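Lab Day at Lolton – Robot Software Notes
43 shares | 6 comments

Brundon opened its Lolton lab to visitors in October and I went for the afternoon session. Most of the tour was about software, so if you want arm specs you won't find many here.

Planning came first. Their planner, Dunmore, takes the path an operator sketches and checks it against a model of the cell. A full replan took 730 milliseconds on the bench machine. They want it under 200 and think most of the waste is in collision checks that get repeated. I asked about cables, which move when you don't want them to. For now they are modeled as fat tubes and the planner stays well clear.

Next was the log viewer, called Pakell. It lines up joint positions, gripper commands and wrist video on one timeline. You can drag to any moment and see what the controller thought it was doing – handy, though it loads slowly. They had 379 runs in it, tagged by hand. Search only works on the tags, so a misspelled one is as good as lost.

The last stop was computer hardware. The wrist view looks down past the fingertip into an open chassis, with the green board, the empty memory slots and the processor in its metal socket. Shiny metal is hard on the perception side. The bright ledges wash out, and the edge detector is told to ignore them and go by the slot latches and the four screws at the socket.

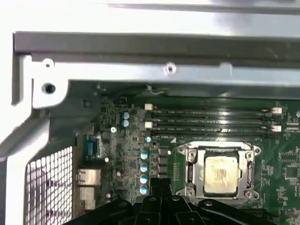 Getting There

Parking is behind the building. Sign in at the front desk and leave time for the safety video. The next visit is planned for spring.

Contact | Copyright | Back to top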